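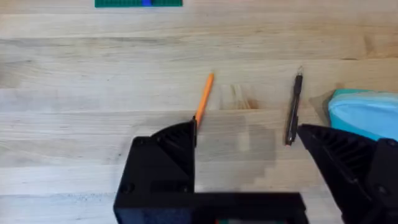
Week six of the student robotics project and our gripper's final exam is stationery. Pick up the pencil. Pick up the pen. Put each one where it belongs. My four-year-old cousin would pass and then eat the pencil.

The team is called Triralov. It was the only name all of us disliked equally. The arm is called Waltum and it has stronger opinions than we do.

Rules, for those following along from the Cliten club: 30 tries per item, 2 minutes per try, no touching the table once you've hit start. Breathing on the table is under review.

Pencils are harder than you'd think. They roll. You close the jaws a hair too early and the thing scoots off toward the floor like it has a bus to catch.

We reprinted the fingers with ribs on the inside because the smooth ones had the grip of a buttered spoon. The ribs added a whole new problem, where it picks up the pencil fine and then won't let go.

To teach it we drive the arm by hand and record every grab. The goal is 100 good ones per object before the July demo. I've done most of the pen ones and I now hold my own pens funny.

Someone in the Tomar section says they have 2000 grabs recorded already. Good for them. I hope they're getting outside.

Also learned this week: the wrist camera cares a lot about shadows. Open the blinds halfway through a session and Waltum acts like you moved the furniture.

Tonight's plan is to rerun the pencil set with slower closing, then argue about whether "slower" was a good idea. Snacks are on whoever broke the last fingertip. It was me. I'm bringing pretzels.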